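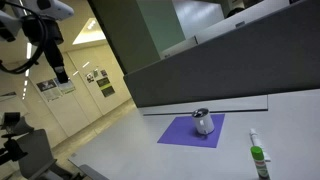
How long should I wait before I plug in my Doucette countertop water filter for the first time?

Leave it standing upright for 30 minutes after you take it out of the carton. The seals settle during that time, and you can use it to read through the rest of this section with your feet up.

Section 3: Getting Your Doucette Ready

We know you would like to get straight to the good part, and we promise this won't take long! Most people are pouring their first glass well before lunch.

1. Choose a level spot within reach of an outlet, and leave a hand's width of open space behind the unit so the vent can breathe.

2. Lift off the top cover and take out the cardboard ring. (It hides rather well, so do feel around the edge with your fingers.)

3. Rinse the upper tank with cool tap water and a soft cloth. Skip the dish soap, please, as the taste hangs on for days.

4. Unwrap the Lunance cartridge and soak it in a bowl of cool water until the bubbles stop. Push it into the socket, arrow side up, and turn it clockwise until it clicks.

5. Fill the upper tank to the line, put the cover back on, and plug in the cord. The light blinks green, then stays on.

6. Run two full tanks through and pour them out. Your houseplants will be glad to have them.

Note: The first tank may look a little gray. This is fine carbon dust from the cartridge and it clears by the second tank.

Caution: Never fill the tank with hot water. It can warp the socket and the cartridge will no longer sit tight.

Caution: Unplug the unit before you lift the tank, even if you only mean to move it an inch or two.

A cartridge lasts for about 4000 glasses. When the light turns amber, order part 636 from our Greltside store or from the Pukville service desk, which opens at 8 a.m. on Monday. Have your unit's model number handy (1383, printed on the underside), and they will send you the right one.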